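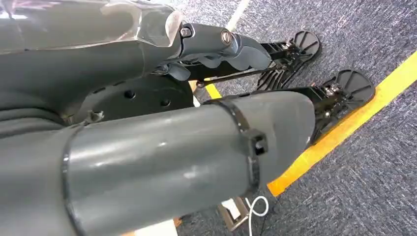

Yolanda Nguyen-Tran
Lab instructor, Robot Learning Practicum, Clenddale

Week 6 notes: collecting demonstrations with the wrist view

Hi all! A lot of you asked me to write up what I rambled through on the carpet yesterday, so I'm typing it out while I still remember it.

First, the wrist view. Your policy only gets what that little camera gets, and a lot of the time that means the robot's own body - curled fingers up top, a big gray leg across the lower half, two black feet off to the right. Get used to it! Before you record anything, look at the wrist stream by itself for a minute (cover the room view, I mean it) and ask whether you could do the task from that alone. If you couldn't, move the start pose and look again.

Second, the floor. The yellow-orange tape is handy for your eyes, but the model will happily latch onto it too. Jalen's group in May put every start pose at the same angle to the stripe, and their policy got lost as soon as we turned the robot. So vary the angle. I like 10 demos per start pose, then shift and go again.

How many do you need? For the Verura task, 550 good ones beat the more than 1,000 sloppy ones we had before. By sloppy I mean long pauses, the operator chatting, a hand drifting while somebody hunts for the stop key - cut all of that or toss the whole episode.

Label as you go. Each episode gets a start pose, operator initials and a keep or drop. Please don't invent a third category (Alaric, I'm looking at you).

For lab: work in pairs, one driving and one logging, and swap after two start poses. Upload to the Dundar folder before 5 p.m. and bring one episode you dropped so we can watch it together.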